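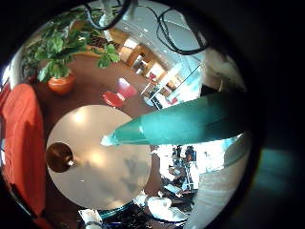 White round table with the orange-red armchair on the left and the plant behind.

Round white table tops: soft reflections and marking
29 March 2022 — posted by Siamak Bakhtiari
Print this page | E-mail this page

Siamak Bakhtiari
We are refitting the break area at Staltamcombe and the round white table is up for review. The top picks up the ceiling lights as soft reflections, and people who read there complain of glare. The chairs are a mix of red and orange-red and are staying. Budget is 200 for the top alone, fitted. Options so far are a matt replacement from Allgate at 231, or keeping the existing top and changing the lights. Views?

plinth_and_rail
Keep the top. Recessed lights over a pale surface will always show to some degree, and a matt finish marks more easily. We fitted matt tops at Flestamville and they held every greasy fingerprint. Cleaning took longer than before.

dovetail35
Disagree. Matt marks if you clean it with the wrong product. Use a damp microfibre cloth and a drop of washing-up liquid, then dry it. Ours have been in use since September with no complaints.

plinth_and_rail
How many people use yours?

dovetail35
35 on a normal day. Two tables.

plinth_and_rail
Then it isn't a fair comparison. Flestamville is a canteen.

Marrow
Has anyone tried moving the table? Half a metre is often enough to shift a reflection off the reading position. It costs nothing. Mark the old position with tape first so you can put it back.

Siamak Bakhtiari
The armchair limits movement on one side and the plant on the other. The plant could go nearer the wall. It is in a terracotta-coloured pot and heavy when watered.

Marrow
Put it on a wheeled stand. Check the load rating with the compost wet. Felt pads under the stand are no use if you intend to roll it.

hallam_t
I would look at the seating before the top. Low armchairs and a table at normal height don't go together for reading. You end up looking across the surface at a shallow angle, where any gloss is at its worst. An upright chair would help more than a new finish.

dovetail35
Fair point about the angle. I still wouldn't buy another gloss top.

Siamak Bakhtiari
Azimi quoted 3,161 for replacing the lights across the whole room, so that option is out. I will try the table half a metre over and swap the armchair for one of the upright chairs. If the complaints continue I will ask Allgate for a sample of the matt — a piece large enough to put a mug on.

plinth_and_rail
Ask for two and clean one of them daily for a fortnight.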